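Teaching two arms to fold a jacket by remote control, sleeves keep beating me

Posted by Līga Priedītis, 2018-08-26

Hi all! I've been driving two arms by remote control to record folding runs, and towels went fine (I was so smug about it). Then I moved on to a jacket with a hood and everything fell apart. My runs never look alike and the trained policy just paws at the cloth. Do I flatten it first, every time, or do I let it learn from the mess too?

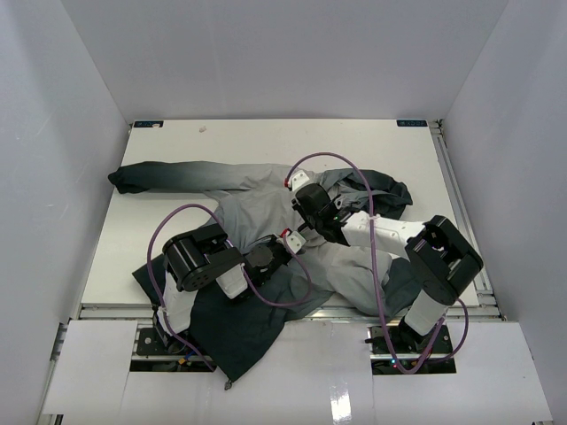
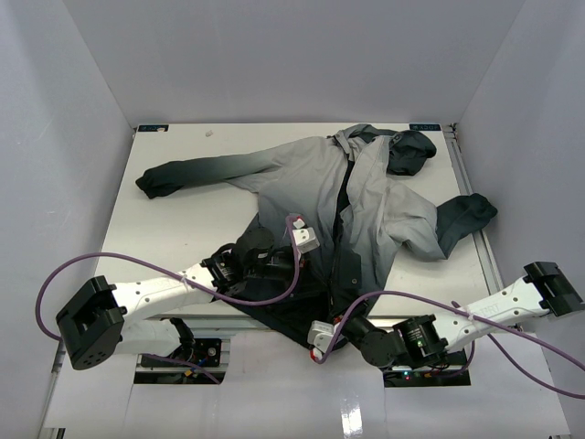 Both arms on the gray jacket, with one sleeve stretched out to the left in each.

I have 38 runs saved so far and I'd hate to throw them all out. Any ideas welcome!

Sarmīte Lūse

Ooh, I had the same headache last November with a raincoat. Keep the messy starts, but do the recovery the same way each time. I always find the collar first, pull the body flat, then do the sleeves, left before right, even when the right one is sitting there begging to be grabbed. Once I stuck to that order my runs started to look like each other, and the policy stopped dithering between the two sleeves.

Also go slower than feels natural! I was whipping the cloth around and the recordings were full of little jerks. And try to get the hem back up on the table before you fold anything, a hanging corner drags the rest down with it.

I wouldn't toss the 38. Sort them by which sleeve you went for first and train on the bigger pile.

mesa_tinkerer

You need more data. We used 2000 for shirts.

akcombe7

What Sarmīte said about the order. I'd zip the jacket up too if you haven't, open fronts slide all over each other. Which 2 grip points are you using for the first pull?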